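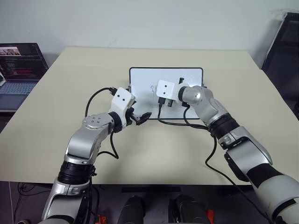 How to Read a Magnesium Supplement Label

Last updated: September 21, 2019

The large number on the front of a magnesium bottle is often the weight of the whole compound. The number you need is elemental magnesium, the part your body can use. These steps use the Durnby citrate capsules and the Gosselin powder.

1. Find the Supplement Facts panel. Ignore the front label for now.

2. Read the serving size first. Durnby lists two capsules per serving, so every amount in the panel is for two. One capsule supplies half.

3. Find the line that starts with "Magnesium". If it reads "Magnesium (as magnesium citrate)", the amount is normally elemental. Durnby shows 206 mg per serving, or 103 mg per capsule.

4. If the line names only the compound, check the small print under the panel. Gosselin gives the compound weight on the front and the elemental amount – 102 mg per scoop – in a footnote.

5. Divide the price by the number of servings, then by the elemental milligrams per serving. Compare products on that figure only.

6. Check the other ingredients. Flavored powders may contain sweeteners, and some capsules are gelatin.

Multivitamins and some antacids also contain magnesium. Add those amounts before you settle on a dose. Anyone with kidney disease, or taking antibiotics or bone medicine, should ask a pharmacist before starting.

Store capsules with the lid closed, away from the stove and the bathroom. Powder clumps in damp air – keep the scoop dry.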